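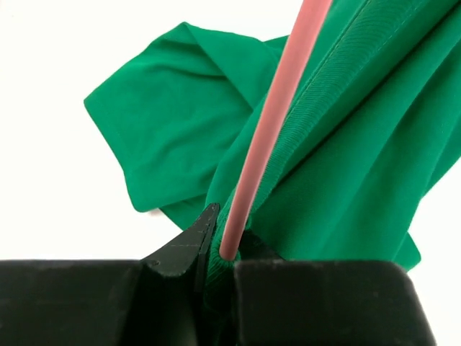 Motivational speaking has a bottom rung, and in September I went to stand on it. The Virnum Success Weekend, two days, Pullard, a hotel ballroom off the bypass. Eight speakers, most of whom you have not heard of, all of whom have a book. First thing you learn is that everybody picks a color. It's in the coaching materials, page one practically – choose a color, own the color, wear it until strangers remember it before they remember your name. Purple is taken, everyone says purple is taken. Red reads as sales. The opening act had gone for green, full emerald, same as the knit at the top of this page, and from the back row against all those navy blazers you could not lose him if you tried. He knew it too. Worked the aisles before he worked the stage.

Tickets were $318. That gets you both days, a lanyard, a workbook and lunch on the first day only. I counted on being comped and was not comped. The ballroom holds 256 and the website said sold out, and it was full enough, though the rows by the kitchen doors stayed empty all morning and a family from out of state had spread their coats over them.

Who goes? I'd assumed people who'd already bought everything else. Some of those, yes. One woman had the workbooks from four previous weekends in a tote bag, all filled in, different pens. But also a bus driver. Two sisters who want to open a bakery and had a name for it but no kitchen. A retired dentist who wanted to be on the stage, had no interest in the advice at all, spent the whole first session timing the laughs on his phone.

That last group is bigger than you'd think, and it's where the money is. The weekend is the shop window. The product is called Indholm.

Indholm is the training arm, though nobody on stage used the word arm. They said family. It takes people who want to speak and gives them the talk, more or less. Hardship in the first two minutes, a turning point by four, a phrase the room can say back to you, then the ask. You get 12 minutes in total and there's a clock on the floor to make sure. Go over and the music comes up. I saw the music come up on a man in the middle of his mother's funeral and he just folded it in, raised one hand, said God bless you Pullard and walked. Big cheer.

How much does it cost to join the family. I asked at the table and was told pricing is a conversation. I asked for the conversation. Was told it happens over three calls. I did the first one, the following week, from my car. A very friendly forty minutes in which I was asked what I'd do with my life if I knew I couldn't fail, and I said probably sleep, and was told that was fear talking. No number. I did not do the second call so I can't tell you.

People who've done all three were happy to talk as long as I left their names out. The range they gave was wide. One had paid less than a used car, she said, and then thought about it and said depends on the car. Another had paid in installments and was still paying. Neither thought they'd been robbed, I should be clear on that. The first one now speaks at schools and gets gas money and sometimes a fee. She used to be unable to order a pizza over the phone. What's that worth, she asked me, and I didn't have an answer ready.

The books. There is a table of books at the back and every one has a gold sticker. Bestseller. I asked one author where it had been a bestseller and he told me very cheerfully the category, the hour and the position. Fourth in a subsection of a subsection, early morning, while his cousins were all buying it. He's not hiding it. He does a whole bit on it in the talk – if you can't get in the front door, find the room with the fewest people in it and be tallest. Best laugh of the weekend and I have thought about it since more than I would like.

Some of the books are good, by the way. Short ones mostly. There's one on managing money when your income comes in lumps, written by someone who drove trucks for years, and it has a chapter on tire savings I'd hand to anybody. Bad cover. Arms folded, city behind him, a city he told me he's never been to.

Second day is thinner. Lunch isn't included so people drift off to the mall and some don't drift back. The speakers get better, oddly, maybe becuase the room is smaller and they can see faces. The afternoon slot went to a woman who runs Govindasamy, a bookkeeping firm with an office two streets from the hotel, and she was the only one all weekend with no color, no sticker, no phrase. Gray cardigan. She put a tax form on the screen and talked about the line people skip. Half the crowd took pictures of it. When her time ran out the music came up and she looked genuinely annoyed and finished her sentence anyway.

I asked her afterward why she does it. Two clients a year come out of it, she said. Good clients. And she likes the sandwiches.

Then the closing, which is long. Lights down, everyone stands, you hold the wrist of the stranger next to you and say the thing. I won't write the thing out, it looks silly written and it didn't feel silly in the room. Mine was the bus driver. He had his eyes shut. He'd told me at coffee that he'd signed up for the first of the three calls and hadn't mentioned it at home yet, he wanted to see what the number was first.

The green guy was in the parking lot when I left, folding down the seats of a hatchback to get his banner in. It didn't fit. Took him three goes, in the end it stuck out the passenger window. He has a weekend like this most months through spring, he said, drives to all of them, sleeps at his sister's when the route allows. Asked if I wanted a book. I said how much and he said for press, free, then he said actually could I do half.

I gave him half. It's on my desk. I'm on chapter two, he's just lost the restaurant.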